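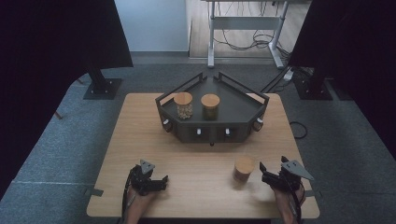

Groscombe Reisedeals – LIESMICH
Stand: Samstag, 29. Juli 2017

Was das ist

Ein Datensatz mit 3000 Werbezeilen aus der Reisebranche: Fähren, Ferienwohnungen, Mietwagen, Flughafenparkplätze, Busfahrten ans Meer und zurück. Jede Zeile verspricht etwas, meistens »ab«. Gesammelt wurde aus Newslettern und Gutscheinseiten, die man einmal abonniert und dann nie wieder loswird. Irgendwann lag genug davon im Postfach, um eine CSV-Datei daraus zu machen.

Der Name kommt vom Rechner, auf dem das Ganze zuerst lief. Einen Ort Groscombe kann man mit diesen Daten nicht buchen.

Dateien

deals.csv – alle Zeilen, UTF-8, Trennzeichen Semikolon. Das Komma war keine Option, die Branche liebt Kommas.
anbieter.csv – Kürzel und Klarname der Anbieter. Nallex und Lūse stehen mit eigenem Kürzel drin, der Rest der Kleinen läuft unter »div«.
pruefen.py – sucht doppelte Zeilen und kaputte Preise. Läuft mit Python 2. Ja, wissen wir.

Felder in deals.csv

id: fortlaufend, mit Lücken. Die Lücken sind gelöschte Dubletten und bleiben, damit alte Verweise nicht ins Leere zeigen.
anbieter: Kürzel, siehe oben.
text: die Werbezeile im Original, mitsamt allen Ausrufezeichen.
preis_ab: Zahl ohne Währung, leer bei »unschlagbar günstig«.
waehrung: EUR, GBP oder CHF. Vereinzelt auch »Punkte«.
kategorie: eine von 7, Liste folgt.
gueltig_bis: Datum, falls angegeben. »Nur noch heute« wurde als leer erfasst, weil derselbe Text am nächsten Morgen wiederkam.

Kategorien

unterkunft, flug, bahn_bus, faehre, mietwagen, parken, sonstiges. Kreuzfahrten stehen unter faehre. Darüber gab es Streit, und er ist beendet.

Wie die Kategorien vergeben wurden

Jede Zeile haben 2 Leute unabhängig voneinander eingeordnet, in Workar, einem Werkzeug, das beim Speichern gern nachdenkt. Bei Uneinigkeit wurde die Zeile gemeinsam angesehen. Die meisten Konflikte betrafen Pakete wie »Flug + Hotel + Sonnencreme«. Es gilt, was im Text zuerst genannt wird.

Bekannte Macken

Bei Lūse geht der Strich über dem u verloren, sobald jemand die Datei in einer Tabellenkalkulation öffnet und »nur kurz« speichert. Bitte vor jedem Commit nachsehen.

Nallex schreibt Preise mal pro Person, mal pro Zimmer und einmal pro Koffer. Im Feld preis_ab steht immer die nackte Zahl. Wer damit Durchschnitte rechnet, bekommt auch welche.

Rabatte in Prozent sind nicht gesondert erfasst. »Bis zu 70 %« enthält streng genommen auch null.

Die Zeilen auf Englisch sind nicht übersetzt. Es gab einen Versuch, danach hieß ein Mietwagenangebot »Treibe dein Glück«.

Wofür es taugt

Textklassifikation, Duplikaterkennung, Übungen mit regulären Ausdrücken. Zur Urlaubsplanung taugt es nicht, die Preise sind überwiegend abgelaufen und waren es zum Teil schon beim Eintreffen der Mail.

Lizenz

Unsere Einordnungen und das Skript: frei verwendbar, Nennung wäre nett. Die Werbetexte gehören den jeweiligen Anbietern. Wer eine Zeile entfernt haben möchte, legt ein Ticket mit der id an.

Nächste Version

Geplant für August. Dann mit eigener Spalte für die Preisbasis und hoffentlich mit Python 3. Korrekturen bitte als Patch gegen deals.csv, sortiert nach id, ohne Anführungszeichen um Zahlen.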